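Corkeo Stacking Clothes Rack, Two-Tier

Home > Laundry > Drying > Indoor racks 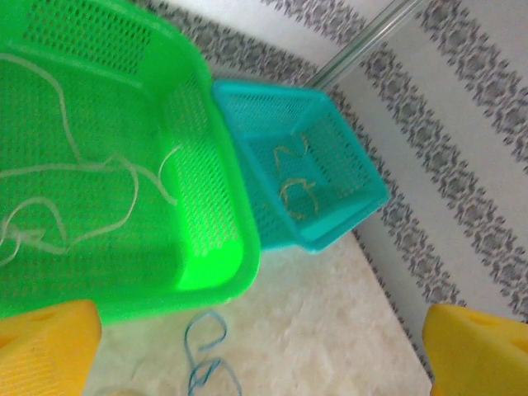 The Corkeo is a rack for people who dry their clothes indoors and would like to go on using the room. It stands on the floor, it holds one full load, and it folds flat enough to go behind a door. We have been selling it for 14 years under three different names, the first two of which were worse.

Price: $100
Ships folded, one box, no tools
Colors: white, gray
In stock

What it's for

Most of our customers live in apartments with no yard, a balcony they're not allowed to hang things on, and a shared dryer in the basement that takes quarters and returns opinions. The Corkeo goes in a hallway, a spare corner or the bathtub. Shirts go on the upper tier, socks and underwear on the lower, and anything you don't want guests to see goes on the side facing the wall.

It will take a queen sheet folded once over the top bars. It will take a king sheet folded twice, though a sheet folded twice dries at the speed of a government office, and you'll want to turn it before bed.

How it's made

The frame is powder-coated steel tube. The hanging bars are the same tube in a thinner size, and they're spaced unevenly on purpose: wide at the outside for pants and towels, close in the middle for small things. People write to us every spring to report the uneven spacing as a defect. We thank them and send the diagram.

The hinges are the part that wears out on every folding rack ever sold, including ours. On this version they're bolted, so you can replace one with a screwdriver and a bad mood. Spare hinges are listed under Parts, along with the rubber feet, which come off in moves and are never seen again.

There are no wheels. We tried wheels. A loaded rack on wheels will find the low point of any floor, and in an old building the low point tends to be the cat's dish.

Setting it up

Stand it upright with the label facing you. Pull the two legs apart until the crossbar drops and clicks. If it doesn't click, it isn't locked, and it will wait until the last wet towel to let you know. Fold down the upper wings one at a time. The lower tier swings out last.

To put it away, do the same things backward. The wings go up first. If you start with the legs you will be holding something shaped like a dead umbrella, and you'll have to begin again.

Load the heavy things over the legs and the light things at the ends. Jeans on a wing tip are the cause of most of the photos people send us.

The Corkeo and the Cuseneo

We get asked about this a lot, so: the Cuseneo is the wall-mounted one. It pulls out like an accordion, holds half as much and looks a good deal nicer when closed. It also needs four holes in a wall that can take them. If you rent, or if your walls are the kind that come away with the anchor, get the Corkeo. If you own the place and have strong feelings about floors, get the Cuseneo. Some people own both and we have never tried to talk them out of it.

The Mundico clip set fits either one. It's a bag of sprung clips that slide along the bars so that socks stay where you left them. You don't need it. It is, however, the thing people reorder most.

Care

Wipe the bars with a damp cloth now and then. Lint plus fabric softener makes a gray film that will transfer to the first white shirt you care about.

Don't use it outdoors in winter and then bring it in wet. The coating is tough, but the tube ends are only capped, and water gets under the caps and stays there making plans.

If a bar gets scratched down to metal, dab it with clear nail polish before it rusts. Any brand, any price. Glitter is up to you.

What customers say

"Sturdier than it looks. It looks like nothing, so that's not hard, but it's very sturdy."

"I bought the gray one to match the bathroom. It does not match the bathroom. Works great."

"Pinched my thumb on the crossbar the first day and have respected it ever since."

"Three stars because it won't hold my comforter. Five stars for everything else, so I guess four. I can't find where to change it."

It won't hold a comforter. We put that on the box, in large letters, after the second hundred emails.

Guarantee and returns

The frame is covered for as long as you own it, which we define as until you leave it on a curb. Hinges and feet are covered for the first year. You can return an unused rack in its box within a month. A used one can come back too, if there's something wrong with it, and please take the socks off first.

Shipping is free on orders with two racks or more. We send the Corkeo out of our own warehouse on Kumarasinghe Road, where the first 2,000 of this version are stacked up to the window and the light is consequently poor. Orders placed before noon leave the same day.

Part numbers

Corkeo rack, white or gray: 708
Replacement hinge, feet and tube caps: see Parts
Mundico clips: see Accessories

Questions about fit, walls or comforters go to the contact form at the bottom of the page. We answer in the mornings. In July we answer a bit later in the mornings.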